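Trellitz Kulport 600 – Rollo de bolsas para papelera, con banda de ajuste

Inicio > Hogar > Limpieza > Bolsas y papeleras > Trellitz

Ref. 3378
Disponible en tienda y en línea
Ficha revisada el 16 de enero de 2018

Bolsas para la papelera del salón, del despacho o de ese rincón al lado del sofá donde todo el mundo deja cosas y luego pregunta quién las ha dejado. Vienen en rollo, se cortan por la línea de puntos y, en la mayoría de los casos, se cortan por la línea de puntos de verdad. Hemos probado otras marcas en las que la línea era más bien una sugerencia.

La gama Kulport lleva en nuestro catálogo desde hace bastante. En septiembre el fabricante cambió el rollo: antes la primera bolsa venía pegada con una etiqueta que se llevaba por delante media bolsa al despegarla. Ahora viene con una faja de papel. Es el tipo de avance que no sale en los periódicos, pero recibimos menos correos.

Para qué papelera sirve

El modelo 600 está pensado para papeleras redondas pequeñas y medianas, sin tapa, de las que se apoyan en el suelo. El número 600 es el perímetro mínimo de boca en milímetros, y avisamos porque cada cierto tiempo alguien cree que son litros y nos escribe indignado desde una comunidad de vecinos.

Si no sabe el perímetro de la suya, pase una cuerda alrededor del borde y mídala después. Si tampoco tiene cuerda, el cable del cargador del móvil da un resultado aceptable.

Para papeleras cuadradas funciona, con arrugas. Para cubos de pedal conviene el modelo Parri, más alto y con autocierre. Para el cubo grande de la cocina, ninguno de los dos: vaya a la gama Starkent y no intente estirar esta, que ya lo han intentado otros clientes y el suelo de la cocina lo recuerda.

Características

Material: polietileno de baja densidad
Acabado: translúcido
Perímetro mínimo de boca: 600 mm
Banda de ajuste: sí, incorporada en el borde
Autocierre: no
Perfume: no
Presentación: rollo suelto o caja de 500 bolsas

Sobre el perfume: existe una versión con aroma a brisa marina que decidimos no traer. Quien haya olido una cáscara de plátano con brisa marina lo entenderá.

Cómo se coloca

Abra la bolsa frotando el borde entre los dedos. Si se resiste, está frotando el fondo. Dele la vuelta y vuelva a empezar con dignidad.

Métala en la papelera y doble el sobrante hacia fuera, por encima del borde. La banda debe quedar tres o cuatro dedos por debajo. Pase la mano por dentro para sacar el aire, porque si no la bolsa se infla como un globo y el primer papel que tire se quedará arriba, mirándole.

Para retirarla, levante primero la banda por todo el contorno y luego tire hacia arriba. Tirar de un solo lado es más rápido hasta que deja de serlo.

Qué aguanta y qué no

Aguanta envoltorios, pañuelos, vasos de plástico, bolsas hechas una bola, papeles, el correo del banco y, en general, todo lo que produce una tarde de sábado en casa. Aguanta también restos de comida si se cambia a diario.

No aguanta cristales rotos, brochetas, perchas de alambre ni arena de gato en cantidades serias. Tampoco es una bolsa compostable y no debe ir al contenedor de orgánica, por mucho que su color discreto le dé un aire de buena persona.

Los líquidos, al fregadero. Hay quien tira el vaso con dos dedos de refresco dentro y luego nos pregunta por la estanqueidad de las soldaduras. Las soldaduras están bien. El problema es el refresco.

Separar los residuos

Si en su casa se separa, lo práctico es tener dos papeleras iguales y no una muy grande. El plástico ligero abulta mucho y pesa poco, así que la bolsa parece llena cuando en realidad contiene tres envases y bastante aire. Aplaste lo que pueda antes de tirarlo. Las bolsas con cierre se vacían, se abren y se doblan; guardan más aire que muchos flotadores de playa.

Consulte las normas de su ayuntamiento, que cambian de un municipio a otro y a veces, según nuestra experiencia, de una acera a la otra.

Formatos y pedidos

Rollo suelto: se vende por unidades, sin mínimo.
Caja de 500 bolsas: pensada para oficinas, academias y familias con previsión. Ocupa lo que una caja de zapatos de persona alta.
Palé: bajo pedido, con entrega a pie de calle. El transportista no sube palés por la escalera, aunque se lo pida con cariño.

Devoluciones admitidas con el rollo sin empezar. Si ya ha cortado la primera bolsa, consideramos que la relación va en serio.

Opiniones de clientes

Valoraciones recibidas: 1.279

«Cumple. Es una bolsa.» Cinco estrellas.

«La banda aprieta bien y ya no se me cae para dentro cuando tiro algo con peso. Le quito una estrella porque la faja de papel hay que tirarla y la papelera todavía no tiene bolsa.» Cuatro estrellas.

«Pedí la Parri por error y me quedaba como un camisón. Cambio sin problemas. Con la 600, perfecta.» Cinco estrellas.

«No son litros.» Una estrella.

Productos relacionados

Trellitz Parri, para cubos de pedal
Trellitz Starkent, para cocina, refuerzo en la base
Papelera redonda blanca, sin tapa
Banda de ajuste suelta, recambio

Galería

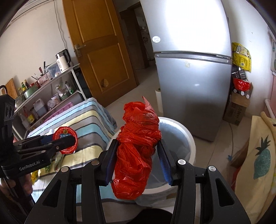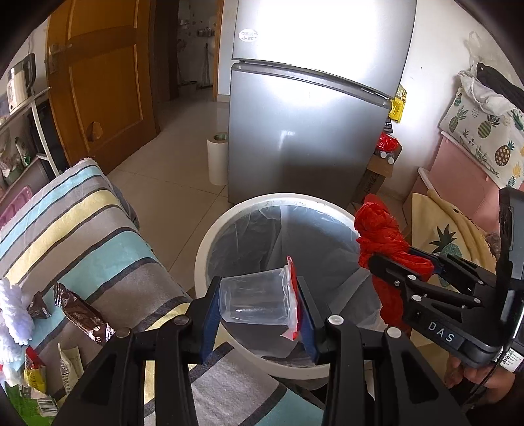
Papelera redonda blanca con bolsa interior. En la primera foto, una bolsa de plástico rojo arrugada; en la segunda, un vaso de plástico transparente.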